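Cleaning and Using a Slotted Metal Bench Top
Workshop Tips / Benches and Surfaces
Novstead Workshop Pages
Updated Jun 3, 2026

A bench top made of ribbed metal profiles is stiff, flat, and easy to clamp to. It also collects dirt in a way that a plain board does not. The grooves hold whatever falls into them, and a cloth passed over the top reaches only the flats between. These notes cover routine cleaning, stain removal, cable placement, and small electronics work on this type of surface.

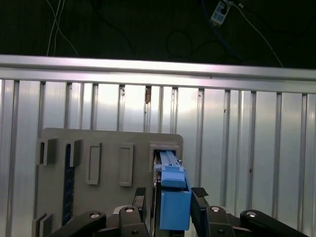 Reading time: 4 min

Where dirt collects

Check the ends of the grooves first, where they meet the edge rail. Debris pushed along a groove stops there and packs down. On the top shown, a rust-colored patch sits at the head of one groove near the center, with speckled debris in the groove to its left. Smaller specks lie farther down. All of these are easy to miss in direct overhead light. A flashlight held low and pointed along the grooves makes them plain.

Dry cleaning

Always clean dry before cleaning wet. Water turns fine dust into paste, and paste is harder to get out of a narrow slot.

Use a vacuum with a crevice nozzle and a stiff nylon brush. Brush toward the nozzle, one groove at a time, starting at the far end. Do not use compressed air. It moves chips into the next groove, onto the floor, or into whatever equipment is standing on the bench.

For packed material, run a wooden skewer or a cut strip of plastic packing strap along the groove. The Remetti groove brush works well on wider slots but is too thick for narrow ones. Avoid screwdrivers. A scratch along the bottom of a slot will hold dirt from then on.

Brown marks

A brown mark on a metal top can be rust from a steel chip, dried flux, or old cutting oil. Test in this order:

1. Wipe with a cotton swab and isopropyl alcohol. Flux and oil will color the swab.
2. If the swab stays clean, rub lightly with a white nonabrasive pad and a drop of dish soap in water.
3. If the mark remains, use a small amount of mild metal polish, then wipe twice with alcohol to remove the residue.

Aluminum tops should not be treated with oven cleaner, lye, or strong acid rust removers. If the metal has not been identified, treat it as aluminum.

Dry the grooves with the edge of a folded lint-free cloth. Khamphan wipes fold thin enough for this purpose; a pack costs less than a roll of good paper towel and lasts longer.

Cables behind the bench

Power strips tend to end up on the floor behind the bench, with cords running down to them and up over the edge. The arrangement works, but loops of slack gather dust and catch on chair legs and vacuum hoses. Dark cords on a dark floor are particularly easy to snag.

Unplug everything before sorting. Shorten slack with hook-and-loop ties, not wire ties, and keep power leads separate from data leads where the length allows. Raise the strip off the floor on a bracket if one can be fitted to the leg. Label both ends of each cord. Do not tuck cords into the grooves of the bench top, where chips can work into the jacket.

Electronics on a metal surface

Bare metal conducts. Lay an antistatic mat before placing any open computer equipment on the bench, and connect the mat and wrist strap to a known ground. A powered board must never rest on the bare profiles. 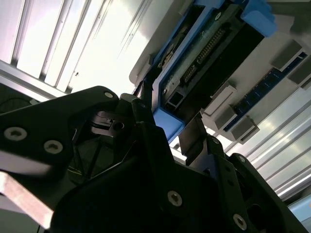 Blue drive caddy at upper right, with pin header and green board inside.

Plastic drive caddies are often held by tabs that flex a limited number of times. Shut down, unplug, and find the release before pulling. Pull in line with the slot. If the caddy binds, push it back and start again, and do not rock it sideways. Exposed pin headers bend easily, so keep brushes and vacuum nozzles away from them.

Remove loose screws to a lidded tray as they come out. A screw dropped on a grooved top rolls into the nearest slot and may travel its full length. A magnetic pickup will retrieve steel screws; keep it well away from hard drives. Strips of Zedik slot cover, cut to length and pressed in, close off the grooves in the area where small parts are handled.

Schedule

Vacuum the grooves weekly in regular use, and after every drilling or filing job. Wipe with alcohol monthly. Lift the mat and any slot covers at the same time and clean beneath them. Inspect cords and plugs each February, and replace any with a cracked jacket or a loose blade.

Filed under: benches, metal care, cable storage
2,219 views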